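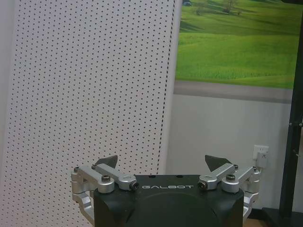 *wrist cam view, gripper open, facing the perforated panel*

**brultard_j**
Ok so mount is done, 3 evenings on it. Fingers open fine on the bench script but closing is jerky past halfway. Anyone seen this?

**leone**
Pivot bolts too tight. Back the hex caps off a hair, try again.

**pallar123**
Disagree, sounds like the speed setting. Don't touch the pivots on a Galbot unit, you'll get slop at teh tips and chase it for weeks

**leone**
I've done it 5 times, no slop

**pallar123**
ok but change one thing at a time at least

**brultard_j**
Dropped speed first. Better, still catches a little. Pivots tonight after 6, Pramila Nishad has the small hex keys

**leone**
mark the caps before you trun them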